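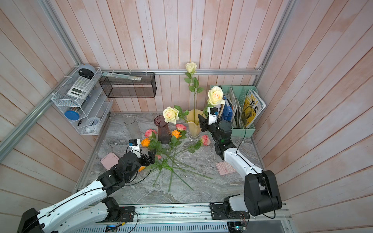 The Olell 195 is a rigid cabin-size suitcase from Clulton, built for trips of three to five nights and for travellers who change trains or planes more than once on the way. The shell is ribbed polycarbonate over an aluminium frame, closed by two latches instead of a zip. Colours are graphite, sand and a pale pink close to the washed planks behind the roses and vases. The pink shell has a matt finish and marks more readily than the other two.

Capacity and layout
The case opens into two halves. One has cross straps, the other a zipped mesh divider with a flat pocket for documents. Empty weight is 3,139 g, or 2,330 g for the Olell Light, which has a zip closure and no frame. Cabin allowances differ between airlines – check both weight and outside dimensions before booking.

Wheels and handle
Four double wheels, each held by a single screw and replaceable at home with the key supplied. The handle locks at three heights. On cobbles or gravel, tilt the case and pull it on two wheels.

Locks
One three-digit combination lock per latch, set to 000 on delivery.

Spares
Wheels, latches and handle grips are stocked at the Sowah workshop. Repair enquiries go to Amerley Korletey, trade orders to Kwaku Agbeko. The Nesosow packing cubes fit either half and are sold separately. A graphite version with a laptop sleeve is due in October.

Page updated 6 Apr 2026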